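Home care and living room help wanted at Arnano House

We are looking for a kind, steady person to join our small housekeeping team at Arnano House, a guest house and shared home for people who are staying near the hospital while a relative is being treated. Some of our guests are with us for a night or two and others for months at a time, and what they all have in common is that they come back in the evening tired and would like to sit down somewhere comfortable. So a good deal of this job, more than you might expect, is about sitting rooms.

There are 11 of them spread over the two buildings, each shared by a few bedrooms, and each with its own sofa, cushions, carpet and lamps. The bedrooms and kitchens are looked after by Tymofii Kostiuk and his team, who have been doing it for years and do it beautifully. You would be working alongside them, but the sitting rooms would be yours, and we would very much like you to feel that way about them.

The work itself is simple enough, though it does want patience. You would go round every morning after breakfast and again at 4 o'clock, picking up whatever has landed on the floor, putting pillows and throws back, vacuuming the carpets, opening a window for a bit and wiping down the tables. Most of our sofas are leather or something like it and need a soft, barely damp cloth and then a dry one, going along the seams and round the buttons, where crumbs like to settle. Please lift the seat cushions where they do lift — you will find pens, hair grips and now and then a wedding ring, and we keep a lost property book at the front desk for exactly that.

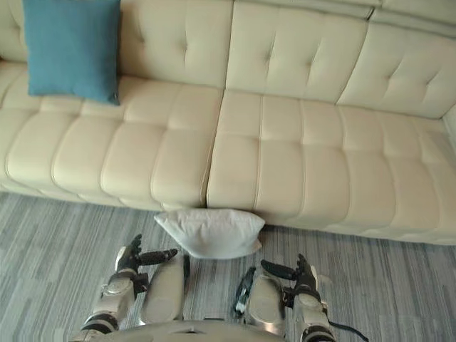

We like the pillows stood up against the back of the sofa, one towards each end, with the middle left free so that people can simply drop into it. Covers that need washing go down to the laundry in the Nechyporuk building before noon, and come back the same day if the weather is on our side. Pale leather marks easily, so we ask that no sprays are used on it at all, however good they smell.

You don't need experience in a hotel. If you have kept a house in order, or looked after children or an older person, you will know most of this already and we can show you the rest. You should be comfortable bending and kneeling, and happy to stop and chat when a guest wants to talk, and equally happy to slip out quietly when they don't.

The post is 5 mornings and afternoons a week, with a long break in the middle of the day, and lunch is provided. We would like somebody to start in July, but could wait a little for the right person.

To apply, please write a short letter, by hand if you like, to Bohdan Stelmakh at the front desk, telling us a little about yourself and when you could come and see us.

Arnano House | Contact: front desk, extension 369 | © Arnano House | Back to top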